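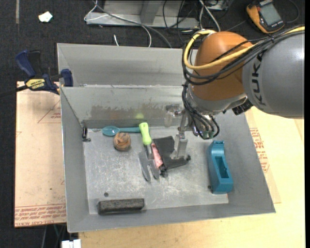
Marnie Oakes
Contributing writer, short fiction
26 Aug 2023

The Cake Goes to Clamanham

Missed the 711. Saw the back of it. Stood there in the Cunport depot with my sister's wedding cake in a box that used to hold a printer, and watched it go left at the light like it had somewhere better to be.

So the 15. The slow one. Stops at every mailbox.

Exact change only, the driver said. I had the box in both arms. My purse was under the box. I said could you maybe reach in, and he looked at me the way you'd look at a dog that talked, and then he waved me on.

Front seat, the sideways one. Cake on knees. Three layers, lemon, the frosting from my mother's card, which is all butter and no directions. Just "until right." I'd been up with it since four. Was it right? It was yellow. It tasted okay off the spoon.

Phone going. My sister. Phone in the purse, purse under the box. It stopped. It started.

A woman got on at Van Dijk, the paint store, with a roller on a pole and a kid of maybe six. The kid sat right next to me and stared at the tape.

"Is it a cat?"

"It's a cake."

"Can it breathe?"

I said it didn't need to. He thought about that until the river. Then he put his hand flat on the lid, very careful, and kept it there, and I let him. Every pothole the two of us went down on it together, not hard, just enough. His mother was asleep by then with the pole between her knees.

Phone again.

I should say we hadn't talked since May. My sister and me. It was over the house, who got to say when it was sold, and I said a thing about her and money that I'd been saving up for years, and it came out exactly the way I'd practiced. That's a terrible feeling. She didn't shout. She put on her coat. Then in the summer a text, no hello – can you do mom's lemon one. And I wrote back yes before I even sat down.

That was it. That was the whole peace treaty. Yes, and then how many people, and then forty.

Bridge was up at Ivitari. Of course it was. A sailboat, one guy on it, eating a sandwhich. The driver turned off the engine and it got hot fast. I could smell lemon. Everybody could smell lemon. A man in back said who's got pie.

"It's a cake," the kid said. Loud. Like it was his.

I bent down, chin on the lid, and got two fingers in the purse and got the phone. Nine missed. I thought, well, here it is. She's going to say forget it, we bought one. She's going to say it in that flat voice and I'll be on a bus with a cake.

I called.

"Where are you," she said.

"Bridge."

"Okay."

"I missed the 711. I'm sorry. I'm coming. It's not even that straight, the top one sort of leans –"

"I don't care about the cake," she said. And then nothing for a bit, just noise behind her, chairs, somebody testing a mic. "I can't do the back of this dress. There's like a million buttons. Everybody here has the wrong hands."

Our mother used to say that. Wrong hands. When we tried to help with the pins.

"Leave them," I said. "I'll do them."

"They won't start without me, right?"

"They can't. You're the one."

She laughed, or blew her nose. The bridge came down. The driver took his time with the key. The kid still had his palm on the lid, and he asked me was the cake in trouble, and I said no, no, it's fine, hold on tight, there's a bump comming.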